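Tilness Counter Notes

README, last touched Friday, February 1, 2019

What this is

Notes plus photos on how people set out a small kitchen counter for snacks and drinks. 513 entries so far. Each entry = one photo, one short text file, one line in the index. Started by Inês Cordeiro, index and cleanup by Aldana Olivares.

Not a recipe collection. If the food matters more than where it sits, wrong place, try the Vandov folder.

What's in an entry

photo — the counter as set out
note — plain text, two or three sentences, whatever the person wanted to say about the layout
tags — from tags.txt, lower case, singular (cup, tray, plate, cloth, fruit, ice)

Tag the thing, then where it sits if you care: back, front, left, right. "Rack" alone means a cup rack. Dish racks get "dish rack", two words, please stop joining them. Trays with writing or a drawing on them get "printed" as well, and copy the words into the note exactly as they're spelled.

Typical note, for a tray and rack layout: tray flat at the back, cup rack to the right of it, cups upside down. Mandarin on a white plate. Ice in its own bowl.

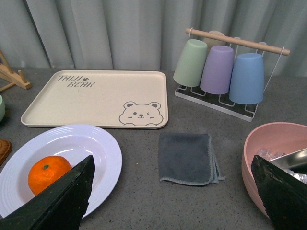
Should a folded cloth be tagged if nothing is on it?
Tag it "cloth", same as any other, and add "folded". Leave out "napkin" unless the note calls it that.

Known problems

43 entries have a note but no tags. Working on it.
Colors are a mess. One person's mint is another person's green. Search on both, also purple / lavender / lilac.
Bowls and deep plates got mixed up in the Hodžić batch, mostly fixed, not all.
2 notes are in the wrong folder and I cant find which ones.

Adding your own

Clear the counter of mail and keys first. Set it out how you'd really use it — dont style it. Write the note the same day. Send to Aldana, she gives out the entry numbers, dont make up your own.

Use

Fine to reuse for anything non-commercial, credit Tilness. The Clundix copy is old, dont pull from there.

To do: merge "mug" and "cup"? Inês says no. Still open.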